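Home | Help Desk | My Tickets | Status | Log out

Ticket: Shipping labels print half an inch too low
Product: Stasus label module
Opened by: Kerstin Hellwig, Gilchrist seed swap, Grirkudcombe
Handled by: Bongani Molefe, Stusari support
Status: Resolved, grudgingly

Kerstin: Every address label slides down the sheet until the last row gives up and prints on nothing. I have wasted 11 sheets. Restarting did not help. Restarting again, with feeling, did not help either.

Bongani: Sorry about that. Which paper size is set in Stasus, and which one in the print dialog? They are separate settings, for reasons older than me.

Kerstin: Stasus says Letter. The dialog says A4. I have never owned a sheet of A4 in my life.

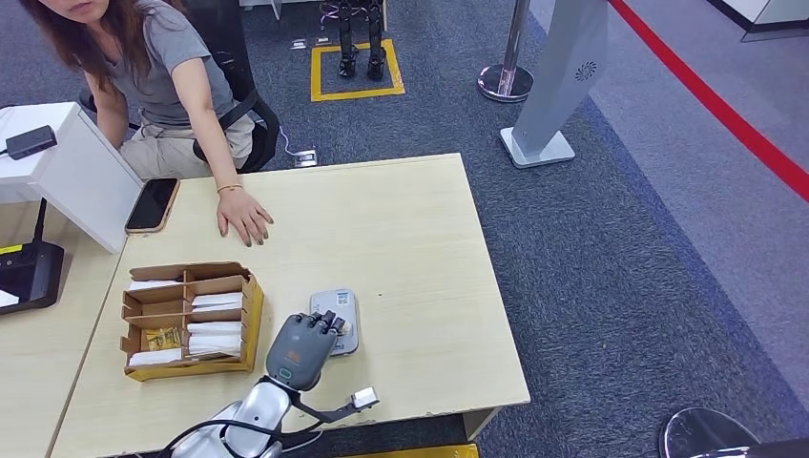 Bongani: The June update resets the dialog to A4 the first time you print. Set it back to Letter, turn off "Fit to page" and print one test sheet on plain paper. Hold it up to the light against a real label sheet. I'd also stop the queue at one row for now, as a cardboard box with dividers and stacks of white packets is a nice tidy system and I'd hate to see the wrong address stuck on any of it.

Kerstin: Better. Now it's only 2 millimeters low, so the zip codes are wearing a hat.

Bongani: Label Setup, Top Offset, enter -2. Yes, minus moves it up. I have raised this with the developers – they feel it is intuitive.

Kerstin: Lined up. Printed 40 labels, all legible. The setting was gone after I closed the program, though.

Bongani: Click Save Profile before closing. The Save button next to it saves something else.

Kerstin: What does it save?

Bongani: Window position. Closing the ticket.

We use cookies to remember your ticket preferences. Accept | Manage

Contact Stusari Support | © Stusari | Back to top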